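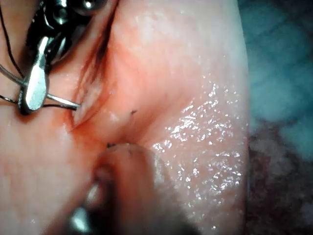

About Flalura

Hi, and thanks for clicking on the page most people skip! I'm Jhair Puma, and I run Flalura, a small drawing studio and school in Rukport. We make medical pictures. If you've ever sat in a waiting room leafing through a booklet with a watercolor kidney on the front, that's the kind of thing we do, and we also teach other people to do it.

I didn't come to this by a straight road. I trained as a sign painter, then spent a few years lettering shop windows and the sides of delivery vans, and I was pretty happy with it. Then my father needed his gallbladder out. He came home with a leaflet that had a drawing in it so muddy that neither of us could tell which way up it went. I redrew it for him at the kitchen table from a library book. He took it to his checkup, the nurse asked for a copy, and a couple of weeks later she called to ask if I did knees.

I did not do knees. I said yes.

That's more or less how the first two years went. I'd say yes and then run off and learn the thing. I signed up for an evening anatomy class, filled a shelf of sketchbooks with bones and tendons (a lot of bones, they're much easier, they hold still in your head), and rented a corner of the old Csizmadia button factory down by the canal. We're still in the building, though we've spread out from the corner to most of the second floor. The freight elevator works when it feels like it, so if you're visiting with a portfolio case, give yourself a few extra minutes for the stairs.

Francine Cloutier came to a weekend workshop in our third year and stayed on to run the school side. She taught high school biology for a long time before that and she's the one who catches it when I put the spleen where it looks nice. She wrote the whole of our beginner course, Dusano, which is named after the street she grew up on. I wanted to call it Drawing the Body 1. I was outvoted by one person.

So what do we do all day? The studio half makes drawings for patient leaflets, textbooks, wall charts and the odd museum panel. Most of our clients are clinics and small publishers. They send us a script, some reference photos and a deadline that was last week, and we send back pencil roughs, then a corrected rough, then color. We've finished more than 2,000 drawings now. I still do the linework by hand on paper, and the color mostly happens on screen, with real watercolor for the jobs that have the time and money for it.

The school half is evening and weekend classes. Dusano runs for a whole winter and takes you from basic shapes up to a finished plate you can put in a portfolio. After that there are short courses you can pick from, in bones, in muscles and faces, in lettering and labels (my favorite, and always the last to fill up, which I take personally), and in soft tissue.
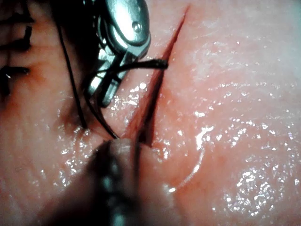
Soft tissue is the course people are most scared of, and I get it, I was too. You can't lean on a nice hard outline the way you can with a jawbone, and beginners tend to reach for one flat pink and hope for the best. What we do is slow everybody down and have them look for where the color changes. Take the cut in the photo here. Up near the top it's hardly a line at all, and then it opens out on its way down and goes a deeper, darker red inside, with the edges a little raised. If you draw that as one even stripe you've lost it! We start students on the thin end with a hard pencil and don't let them anywhere near the dark red until the edges are right. The steel gets its own evening, and the trick there is to leave the paper bare for those hard white highlights and keep your hands off them afterward.

You don't need a science background to study with us, and you don't need to be able to draw a perfect circle. (I can't. Francine can, freehand, and she'll do it for you if you ask.) We've had a baker, a retired bus driver, several nurses and one very patient teenager come through Dusano. Some of them work as illustrators now and some of them just like having a good drawing of a hand over the sofa, and both of those are fine with me. If you feel queasy with a particular subject, tell us and we'll find you a different plate for that week. There's always a femur going spare.

A few practical things, as they come up a lot. Classes are small and we keep it that way, so there's often a waiting list. Dusano costs 700 dollars for the winter, paper and pencils included, and you can pay it off in two parts. There's a lending library of about 200 anatomy books, some of them older than the building, and students can take home anything that isn't falling apart. We hang the student work in the stairwell each year, and the next show opens on 9th December with soup and whatever Francine has baked. Come along even if you don't know anyone.

If you've got a job for the studio, send me a note with what it's for and who'll be reading it. A drawing for a surgeon and a drawing for a worried eight-year-old are very different animals and I'd like to know which one I'm making. For classes, write to Francine, who answers her mail a lot faster than I do. We're closed for most of November while we get the big classroom repainted, but we'll be reading messages the whole time.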